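Ticket 943
Queue: Student Project Support, Simulation
Project: Gruden (household tasks, two-arm platform)
Submitted by: Cosmin Ene, student team lead
Priority: Normal
Status: Resolved, pending instructor sign-off

Summary
Kitchen task in the simulator is marked as failed at the step limit. The team requests a review of the success condition before the October assessment.

Problem as reported
The team is using the standard course installation on workstation Drernell. The task requires the robot to take hold of the appliance handle and open the door. Each run is limited to 2000 steps. In 13 consecutive runs the task was recorded as failed with the message "target joint not moved." The team states that its controller code was not changed between the last accepted submission and the first failed run. The only known change was the update of the shared scene package, Barbu, which was applied to all student machines on Tuesday.

The team has asked whether the failed runs will count against its allowance. They will not. Runs recorded while a ticket is open are excluded under the course rules.

Information requested by support
1. The complete run log, including the scene seed.
2. The contact report for both grippers.
3. Camera output from the kitchen scene.

Items 1 and 3 were received the same day. Item 2 was received after a reminder.

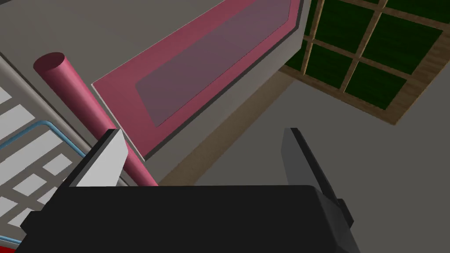
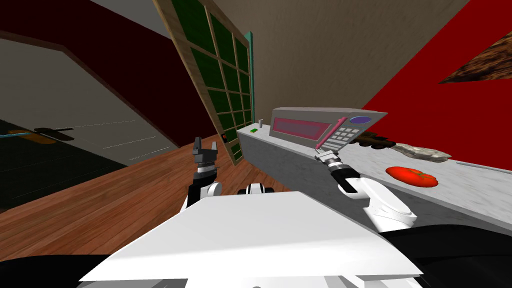
Simulator camera output, kitchen scene. First image: gripper open. Second image: right gripper closed on the pink rod, left gripper open.

Findings
The simulator loads correctly on Drernell and the scene files match the reference copy. No rendering fault was found. The pink coloring of the handle and window is part of the scene and is not an error marker.

The contact report shows contact between the right gripper and the handle in all of the submitted runs. Contact is therefore not the cause of the failure. The left gripper registers no contact at any point, as expected for this task.

The fault was traced to the team's configuration file. The updated scene package gives the door joint a new name. The team's file still refers to the former name, and the evaluation script therefore monitors a joint that is no longer present in the scene. The script should have stopped with an error at startup. It continued instead and reported the joint as not moved. This behavior has been recorded as a separate defect and passed to the maintainers of Brullby, the evaluation tool.

Action taken
The joint name was corrected in a copy of the configuration file and the run was repeated with the original seed. The task was recorded as complete before the step limit. A second seed gave the same result. The corrected file has been returned to the team.

Action required from the team
Replace the configuration file in the project folder and delete the cached scene before the next run. The cache is not cleared automatically when the file is replaced. Submit 2 new runs with logs attached, using the seeds listed in the course handbook.

Reply from submitter
The file has been replaced and the cache deleted. Both runs were recorded as complete and the logs are attached. The team asks that future changes to joint names be listed in the release notes. C. Ene

Support note
Logs received and accepted. The request concerning release notes has been forwarded to the course office. This ticket will close upon instructor sign-off. Other teams that receive the same message should check the joint name in their configuration file before opening a new ticket.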